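I have a soft spot for boring rules. Give me a laminated sheet on a wall and I'm happy! So when I spent a day at Janeteck in May, I skipped the sales talk and asked to read the house rules for their two-arm cells -- all 29 of them.

My favorite is rule 12. Before a run counts as started, somebody has to write down how the table stands: which cells in the tray are filled, which are open, what's still in the basket. With neckties, it reads like a very fussy closet. Seven rolled, one cell open at the bottom right, a red, orange and black plaid one waiting in the basket. 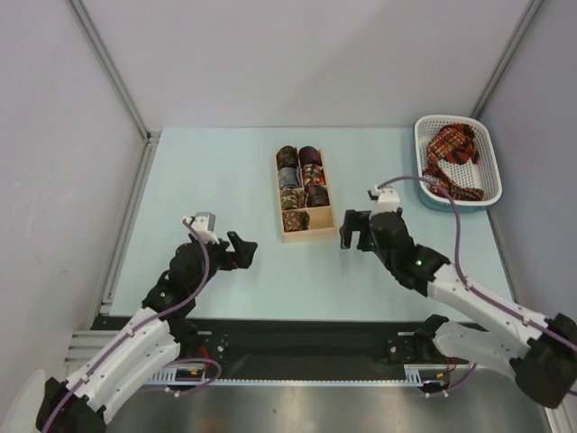 Solange Lins told me the rule is there for the person reading the log months later, and that she'd drop half the others before she let go of it. A run with no starting note gets thrown out, she said, even a good one.

I asked if that hurt. She laughed (a little) and pulled up run 3331, which had four people's work in it and no note. Out it went.

The rule I'd argue with is the one on pausing. It says "when needed," and I met two people that day who read those words very differently. Adalberto Bastos is rewriting it now, and his draft is already longer than the rest of the page.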